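Consumer Behavior, Week 6: Taste Tests and What They Can't Tell You
Handout to go with Thursday's lecture
Instructor: Tien-fu Hsueh

Read this before section. The slides are thin this week and the argument is in here.

1. The claim

You have all heard some version of it: people can't really tell one cola from another, and what they think they taste is the label. It gets repeated in marketing books and at dinner parties, usually by someone who has never run a tasting. I don't say it is false. I say that most of the people who repeat it couldn't tell you what result would have changed their minds, and that should bother you.

There are at least two claims tangled together. The first is about discrimination: given two unlabeled cups, can a person tell they are different? The second is about preference: does a person like one more when the brand is showing? You can be excellent at the first and still be pushed around on the second. Plenty of writers run a preference test and then announce a result about discrimination. Watch for this in the readings. I found it twice in the packet, and I chose the packet.

2. The usual designs

Paired comparison. Two cups, pick the one you prefer. Cheap and quick. If half the room picks each cup, you have learned very little. Maybe they can't tell. Maybe they can tell perfectly well and the room is split. The number comes out the same.

Triangle test. Three cups, two the same, find the odd one. Guessing gets you one in three. This one does speak to discrimination, though it is harder than it sounds, and tired tasters do badly for reasons that have nothing to do with the product.

Same-different. Two cups, are they the same or not? Now you have a new problem, because some people say "different" to everything. They came to a taste test and they assume there must be something to find. You need enough truly identical pairs in the mix to catch them.

Labeled versus unlabeled. Same drink, served once blind and once with the brand in view. The gap between the ratings is supposed to be the brand effect. It might also be an order effect, a politeness effect, or the taster working out what you are up to.

3. The Troltex study

Troltex is the trade name you will see on the first reading, a tasting study paid for by a soft drink bottler. The headline is that 608 shoppers took part. Big number, nice poster. Now look at how they were recruited: a table near the entrance of the Clitbridge store, free drink, sign up here. Who stops for a free cola in the middle of a shopping trip? People who like cola and aren't in a hurry. Whatever the study found, it found it about them.

Then look at the serving order. The sponsor's drink was always poured first. The report gives this one line in the appendix and moves on. First sips get better ratings in a lot of tasting work, thirsty people being thirsty, and nothing in the design lets you pull that apart from the taste. A bigger sample doesn't help. You just get a very exact estimate of the wrong thing.

The shoppers were also asked "How much better was your favorite?" Try answering that if you thought they were the same.

4. The Hegazy replication

Smaller and better. Hegazy used 40 tasters, rotated the order, and ran triangle tests at one fixed serving temperature. I like this paper and I still have complaints. Each taster did 11 trials in a row with only water in between. By the end they were surely sick of it, and the scores are pooled, so we can't see whether people got worse as they went. I wrote and asked for the trial-by-trial data. I was told it was on an old laptop.

Note also what the paper doesn't claim. It says this group, under these conditions, beat guessing by a modest margin. The press summary from Treltden turned that into "Science proves you know your cola." Compare the two texts side by side and underline every word that got stronger.

5. What would a fair test need?

My list is short. Say before you start which result would count against you. Rotate the order. Keep the pourer and the person taking answers apart, so that neither can give the game away. Match temperature and fizz. Include identical pairs. Report the tasters who quit.

Even then you have tested sips. People drink a whole can, with lunch, over half an hour, and sweetness that wins in a sip can be tiresome by the end. I have yet to see a sip test that deals with this, and I am doubtful that one could.

6. For section

Bring 2 written pages, typed. Pick one claim from the Troltex report and say what evidence would make you drop it. "More research is needed" will get you no credit. If you think I am being unfair to Troltex, argue it; last year's best paper did.

Also read the appendix to Hegazy, including the footnotes. The one on cup color matters for the quiz.
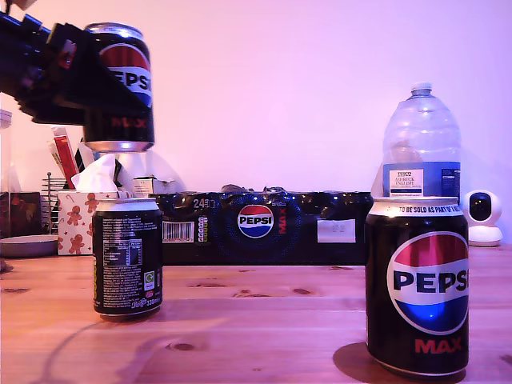 Fig. 1. Black Pepsi cans, one of them showing its nutrition table.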